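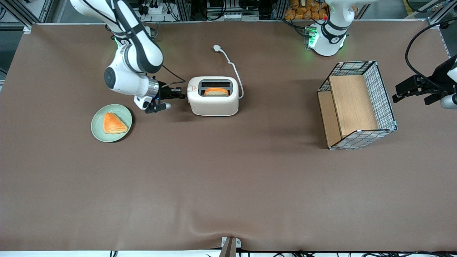 The Wivmont loaf is coming back to Flordale

6/29/22

If you grew up in Flordale you already know what I mean by "the Wivmont loaf" and you can skip down to the part about when and where. For everybody else, let me back up a little, and please forgive me if I get carried away, I've been eating toast all morning and I'm in a very good mood.

Wivmont was the bakery on Canal Street, next to the shoe repair place. It closed in the spring of last year when Willy Wouters hung up his apron for good, and with it went the only white sandwich loaf I have ever cared about. Square top, soft in the middle, a little bit of malt in it, and a crust that went the color of a violin in the toaster. My mother cut it thick. My sister still claims the heel was hers by right (it was not).

Well, I got a call last week from Fathima Wijesinghe, who runs Nina, the little breakfast place by the bus depot, and she had news. Nina is taking over the old Wivmont ovens and the old Wivmont recipe, and starting in August the loaf will be baked and sold in Flordale again!

How it happened

Fathima told me she'd been buying bread from out of town ever since Wivmont shut, and she was never happy with it. She tried four suppliers. One was too sweet, one went stale by lunchtime, and one of them had holes so big that the jam ended up on people's sleeves. Her customers are polite but they did mention it.

So she went to see Willy. She says she brought a pie, which was either very brave or very silly when you're visiting a man who baked for a living for 40 years. He ate two slices and told her the bottom was underdone. Then he asked her what she wanted.

What she wanted was the recipe, and what she got was the recipe plus a long list of opinions. Willy wrote the whole thing out by hand on the back of old flour invoices. It comes to 12 pages, and most of that is about the weather. If it's humid you hold back some water, if there's a cold snap you start the dough earlier, and if there's thunder he apparently just went by feel. Fathima has been practicing since the winter and she showed me the pages, all spotty with butter, in a plastic folder she keeps on top of the fridge.

The ovens took longer to sort out. They belonged to the building and the building was being sold, and for a while it looked as if they would be hauled off for scrap. The new owner is Jhosep Alvarado, who also has the hardware store, and he agreed to leave them where they were and rent the back half of the shop to Nina. The front half is going to be his paint department. I asked him if the bread would smell of paint and he said no, but the paint might smell of bread, and he thought that would be good for sales.

What it tastes like

I got to try it, which is the real reason I'm writing this so fast. Fathima did a test bake and let a few of us come by to the back of the shop, and we stood around with paper plates and didn't talk much.

Plain, it's very close. Maybe a touch saltier than I remember, but I was eleven the first time I had an opinion on it, so don't hold me to that. Toasted, though, it's the same bread. I don't know how else to say it. You get that crackly edge and then the middle stays soft and sort of steamy, and the butter goes in and stays in. I had mine with butter, then butter and marmalade, and then I went back for one with nothing on it just to be fair to the loaf.

Nelly Pacheco was there too. She worked the counter at Wivmont for years and I think half the town learned to count change from her. She held her slice up to the window, pressed it with her thumb and said, "Yes, fine, that's it." From Nelly that's a parade.

There was some arguing about toaster settings, naturally. Fathima takes hers dark. Sibusiso Mokoena, who has been hired as the morning baker, likes it barely warm and says anything darker is a waste of his work. I'm a middle-of-the-dial person. One piece of advice for those of you at home with an older toaster - the malt makes this bread brown faster than store bread, so go down a notch the first time and stay close. I didn't do that when I took my sample home and I had to open a window.

Who's baking it

Sibusiso comes from Etico, the pizza place out past the fairgrounds, where he did the dough for nine years. He'll be starting in the middle of the night, and he says he's looking forward to it since he never sleeps past three anyway. He's already made one change, and I want to be upfront about it because I know how people in this town are. The loaves will be baked in new pans. The old ones had warped so badly that some loaves came out leaning. The new pans are a tiny bit longer, so you'll get an extra slice or so.

Willy knows about the pans. I asked him. He said, "They lean, they don't lean, you eat them lying down." Then he asked me whether they'd fixed the drawer that sticks, and I had to say I didn't know. (I checked. They have not fixed the drawer.)

He isn't going to be working there, by the way. A few people have asked me that already. He has a garden and a bad knee, and he told me he plans to stand in line like everybody else and complain if it's slow.

Getting your hands on one

Sales start in August, in the first week if the last inspection goes well. You'll be able to buy the loaf in two places. One is the counter at Nina by the bus depot, from opening time until they run out. The other is the side door on Canal Street, the one with the green awning, but only in the mornings. Please don't go through the paint department. Jhosep asked me to put that in.

They'll only be doing the white sandwich loaf to begin with, sliced or whole. The seeded one may come back in the fall, and the raisin one is "under discussion," which I take to mean that Fathima and Sibusiso don't agree about raisins. No rolls for now. I know, I asked about the rolls as well.

You can put your name down for a standing order, and I'd do it soon. There's a clipboard by the register at Nina and when I signed it there were already 679 loaves spoken for in the first month. That includes the school kitchen, which has ordered a big share of them, and also the two motels on the highway, so it isn't quite as wild as it sounds, but still! The oven can only do so much in a night. If you'd like yours sliced you need to say so when you sign, and you should say thick or thin. There's a column for it and a lot of people have missed it, me included. I went back.

Bring your own bag if you have one. Paper bags will be there for those who forget. Cash and cards are both fine, which is a big change from the Wivmont days, when Nelly would send you across to the bank if you held out anything made of plastic.

As for the price, they haven't settled it. Flour has gone up a lot and Fathima says she's not going to promise a number now and be sorry later. She told me it would be more than Willy charged and less than the fancy stuff at the supermarket. That leaves a lot of room, but I believe her. I'll post the price as soon as it's on the board.

A few other bits

The old Wivmont sign is still in one piece. It's been in Nelly's garage all this time behind a stepladder and a canoe, and she's willing to lend it back as long as it gets hung indoors. Where exactly is still being talked over. Jhosep would like it on his side.

If you have old photos of the bakery, Fathima would love to borrow them for the wall at Nina. Write your name on the back, in pencil, and hand them in at the counter. She'd especially like one of the delivery van with the bread painted on the door, since everyone remembers it and no one seems to have a picture.

And somebody on the neighborhood page was asking whether the dough has milk in it. It does, and butter too. Sibusiso says he'd like to try a version without, later on, once he has the hang of the ovens. He was careful to say "try."

I'll be at the side door on the first morning, and I'm taking a jar of marmalade with me in case there's a wait. If you see me, come say hi, and if you want a spoonful you'll have to bring your own knife.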